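4.3 Fitting the boards to the upright panel

Read section 4.2 first. The Gremell panel must be standing upright and firm before any board goes in. Keep the power off until section 4.6.

1. Turn the panel so that the rounded corners are at the top.

2. Take the narrow strip board. Hold it by its long edges and keep your fingers off the components.

3. Place the strip upright between the bracket tabs on the left. Press it home at the top, then at the bottom.

NOTE: The strip should lie straight from the upper tabs to the lower ones. If it bows, take it out and start again.

4. Pick up the dark board with the blue housing attached. Stand it on edge at the right of the panel.

5. Guide the top of the board into the slot at the upper right. The blue cap goes in at the slot opening. The larger blue box stays below it and reaches out past the edge of the panel.
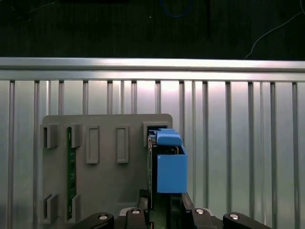

Gremell Set-up Guide, Issue 16, page 50

CAUTION: Do not push on the blue housing to seat the board. Press on the board edge only.

6. Check that the board is upright. A small gap between the cap and the lower box is normal. Do not close it up or fill it.

7. Leave the two tall recesses in the middle of the panel clear. They are used in section 4.5.

NOTE: Panels supplied before February have a tighter slot. If the board will not enter, order slot frame 141 from Pitine. Do not file the slot.

8. Wait 30 seconds, then check both boards again before going on to section 4.4.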